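Threads > Home and trades > Bimla Bajpai

Bimla Bajpai
29 May 2024

1/ The staircase is finished! Two flights, one half landing, and a handrail that runs from the hall to the attic door without a single ugly join. I've been itching to write this one up, so settle in.

2/ The house is a tall, thin terrace and the old stairs had been boxed in with hardboard at some point in the sixties. Behind it we found most of the original spindles. Most, mind you. The bottom flight had been robbed for firewood or something, going by the saw marks.

3/ First job was the squeaks. If your stairs squeak and you can get underneath, please look at the wedges before you start putting screws through the treads. Ours had shrunk and dropped out. New wedges, plenty of glue, fresh glue blocks at the front, and the whole flight went quiet. Such a good feeling walking up it afterwards!

4/ Two treads were past saving. Split right along the nosing, and one had been patched with car body filler. I cut new ones from oak that had been sitting in my workshop since last June, so it was good and settled.

24 likes · 3 replies

5/ Now the spindles. I'd never turned a matching set this big before and I was properly nervous. I made a story stick from the best original (a strip of thin ply with every bead and hollow marked on its edge) and worked from that the whole way through.

6/ The first few were rubbish. Fat in the middle, beads all over the place. Then something clicks and your hands start to know where the next cut goes. By the end I was enjoying it so much I made spares.
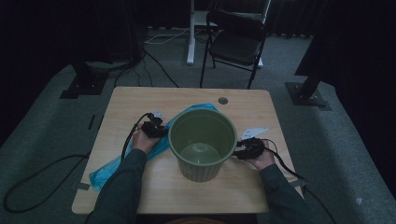 7/ Handrail next, and this is the bit I could talk about all day. The turn at the half landing is a wreathed piece, so it climbs and twists at the same time. You draw it out full size, cut it far too big, then take it down by hand with spokeshaves and rasps until it feels right when you shut your eyes and run your palm along it.

8/ I mean that about shutting your eyes. You'll feel a flat spot you'd never see. I found one on the inside of the bend after I thought I'd finished, and that was another evening gone. Worth it.

9/ Fixings, as a few of you asked last time: proper handrail bolts at every joint, with a pair of dowels to stop any twist. The holes underneath are plugged with offcuts from the same board. I lined up the grain on the plugs and I'm a bit smug about it.

1,738 views · 50 likes

10/ Finish is hard wax oil on the rail and treads, thin coats, rubbed back lightly in between. The spindles and strings are painted. The owners went for a deep green from a shop card they'd been carrying about for months, and I wasn't sure until it was up. It's lovely against the oak.

11/ One thing I'd do differently. I fitted the newel caps before the painting was done and spent ages masking round them. Leave them off! Put them in a drawer, label them, fit them last.

12/ Someone asked whether to repair or rip out and start again. Get a joiner to look at the strings first. If the long side pieces are sound and still tight to the wall, nearly everything else can be mended or replaced a piece at a time. Ours were as solid as the day they went in.

13/ Next up is a run of sash windows in the same street, with the original weights still in the boxes. I can't wait to get the first one open. I'll start a new thread once I've seen what the sills are like.

Share · 2 comments

We use cookies to remember your settings. Accept | Manage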